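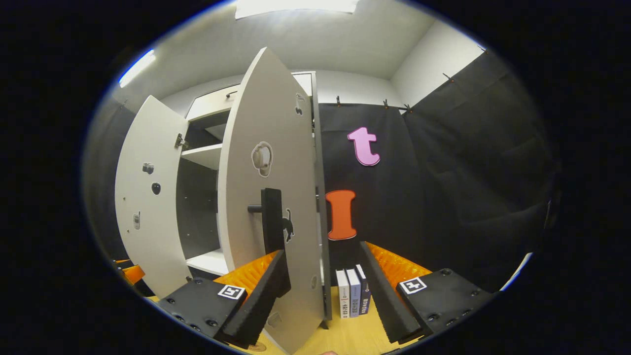 White cabinet with both doors open, cat stickers on the right one

From: Radomír Halás
To: radio-promo list
Subject: Re: Add dates for the Jurkar single

Michalis Panagiotou wrote:

> Two questions before I send the servicing note out.
>
> 1. The draft gives the add date for "Skokach" as the same day the
> track goes up on streaming. The last two Jurkar singles went to
> stations a week after release. Is the change on purpose, or did
> someone copy the date down from the line above?
>
> 2. The sheet lists one version at 4:02. Two of the program
> directors I spoke to will not look at anything over four minutes
> from an act at this level. Is there a radio edit, and if there is,
> does it have its own ISRC? I can't find one in the shared folder.
>
> Also, the one-sheet credits Birkett as the label and the metadata
> export credits Aststead. I don't mind which, but stations will
> report whatever is in the file tags.
>
> Michalis

Michalis,

Taking these in order.

The add date is on purpose. With the previous singles we held radio back a week so that we had first-week streaming numbers to put in the pitch. The numbers arrived too late to be used by most of the stations on the panel, because their music meetings are held early in the week and the report reached us after that. We lost the week and gained nothing from it. For "Skokach" the stations get the file before release under embargo, and the add date and the release date are the same. If a station wants to play it on release day, it may do so from midnight local time. Please put "local time" in the note in those words. In April we had one station working from our clock and another from theirs, and the first play went out an hour early.

There is a radio edit. Dalibor Kováčik finished it last night and it runs 3:21. The changes against the album version are:

- intro shortened from eight bars to four
- second half of the instrumental break removed
- fade replaced with a cold ending

The vocal is untouched. There is no language edit, as there is nothing in the lyric that needs one. The edit has its own ISRC, assigned this morning, and I have added it to the sheet. The album version keeps the code it had. Please do not service both. When stations have both files in the system, some of them schedule one and some the other, and the monitoring service logs them as two titles until someone asks for a merge. Lenka Malý spent most of a month getting the last one merged, and the spins from the first two weeks were never moved across to the chart count.

On the label credit: Aststead owns the recording and Birkett handles promotion and distribution. The file tag should read Aststead. The one-sheet should read "Aststead, promoted by Birkett" on the bottom line. I have corrected the tag. The one-sheet is with Lenka.

File details for the note:

- WAV, 16 bit, 44.1 kHz, for stations that ask for it
- MP3, 320 kbps, for everyone else
- artist field: Jurkar
- title field: Skokach (Radio Edit)
- year field filled in, genre field left blank

I know the blank genre field looks like a mistake. The last time we put "Pop" in it, two alternative stations sorted it out of their review folder without listening, and when we put "Alternative" the pop stations did the same. Their own music directors can fill it in.

There is also the question of panel size. Čestmír Hudec asked whether we should service all 50 stations on the list at once or split them. My view is to split. The first 25 are the ones that played either of the previous singles for more than two weeks, and they should get the file first with a personal note. The remaining 25 get the standard mailing on the add date. The split list is in the folder as a separate tab. If you have a station in the second group that you think belongs in the first, move it and leave your initials in column F. Do not move anything out of the first group without asking Čestmír, as he has already called some of them.

On targets, the plan says 4 adds in the first week. I would leave it there. The previous single had 2, and both were overnight rotation only, which counts as an add on paper and does little for audience. I would prefer that the weekly report list daypart next to each add from now on. The monitoring export has the hour of each spin, so this is a matter of keeping a column we currently delete.

Interviews: Jurkar is available for phone and studio line in the release week, mornings only. No live sessions. There is an acoustic take, but the mix has not been approved and it should not be mentioned to stations yet. If someone asks, say that additional material may follow and pass the name to me.

Station IDs ("Hi, this is Jurkar and you're listening to...") will be recorded in one sitting, so I need the full list of station names with pronunciation for any that are spelled one way and said another. Frequencies should be written out as spoken. Last time we had "ninety-eight seven" and "ninety-eight point seven" for the same station, and they used neither.

Still open:

- final one-sheet (Lenka)
- clean instrumental for beds, 60 seconds and 30 seconds (Dalibor)
- pronunciation list (Michalis)
- confirmation that the embargo text is acceptable to the distributor (me)

The servicing note can go out once the one-sheet is in the folder. It does not need to wait for the instrumental beds.

Radomír

--
Radomír Halás
Radio servicing, Birkett
Please trim quoted text when replying to the list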